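From: Gisela Palma
To: Clendon Chamber Music list
Date: July 2026
Subject: Re: Fall program, parts and the piano question

Thanks to everyone who wrote back. I have put the answers in one message so people don't have to dig through the thread. The original questions are quoted where they help.

> Before we settle the fall program, can someone confirm whether we
> are doing the whole Ojeda quintet or only the first two movements?
> The cellos need to know because the third movement is where most
> of the work is. Also, are we using the old parts or the new set?
> The old ones have two different sets of rehearsal letters and it
> cost us a lot of time last year.

We are doing the whole quintet. I timed it from the recording of the spring reading and with normal breaks between movements it comes in a little under half an hour. That leaves room for the Prirkon songs before intermission and the wind serenade after it.

We are using the new parts. Please do not bring the old ones, even as a backup. The bar numbers are different from the second movement on, and if one stand has the old set we will be back where we were. If you have old parts with fingerings or bowings you want to keep, copy them over before the first rehearsal. The new set has numbers at the start of every line and one set of letters only.

1. Bowings

The first violins and the viola agreed on bowings at the reading and I have marked them into the master score. Second violins, yours are in except for the last page of the slow movement, where I could not read what had been written. Send me what you want there. I would like the upper strings to match at letter F, but I don't have a strong opinion on which way it starts.

The cello part has no bowings in it yet. If the cellos can meet once before we start and send me a marked copy, I will put them in the score and send it around.

2. Tempo in the third movement

The printed marking is fast and I think we should come down a little from it. At the reading we started at the marked speed and were slower by the return of the main tune. I would take a steady tempo that holds over one that sags. Try it at home with a metronome at 5 or 6 clicks under the printed number and see if the sixteenth notes speak. The pizzicato passage near the end also sits better there. 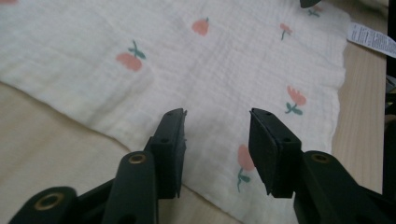
3. The piano

> Is the upright at the hall going to be tuned before the concert
> or do we need to think about renting?

It will be tuned. The hall has it done in the fall anyway and they have agreed to move the date closer to our dress rehearsal. The sticking key in the top octave has been fixed. I played it last week and the action is uneven but fine for the songs, where the writing is mostly in the middle of the keyboard. Renting a grand would cost more than our whole budget for the concert, so I would like to leave that there for this year.

The lid should stay closed for the songs. With it open the singer had to push, and you could hear it from the back row.

4. Rehearsals

We have 9 rehearsals including the dress. The first five are in the small room and the rest are on the stage. Winds are not needed for the first two. Strings, please plan on the full evening each time. Parking at the small room is on the street side only, as the lot is being repaved.

The concert is in November. I will send the exact date once the hall has signed the form.

5. Recording

The Vovum recorder we used in the spring still works but the card was full and the second half was lost. I have cleared it. File 1357 is the good take of the slow movement for anyone who wants to hear the balance between viola and piano. The viola is clearer than I expected. The bass is too soft throughout, which could be where the recorder was standing.

6. Seating and programs

The hall will put out around 60 chairs. We can ask for more, but they come from the storage room and we have to carry them ourselves – I would need to know by the dress rehearsal.

For the printed program, send me your name as you want it to appear, and your instrument. Short notes on the pieces are welcome. The songs need the full texts and translations, and I only have the first two.

Still open: the encore, if any, and who is turning pages for the songs. Reply to me directly on those and I'll report back to the list.

Gisela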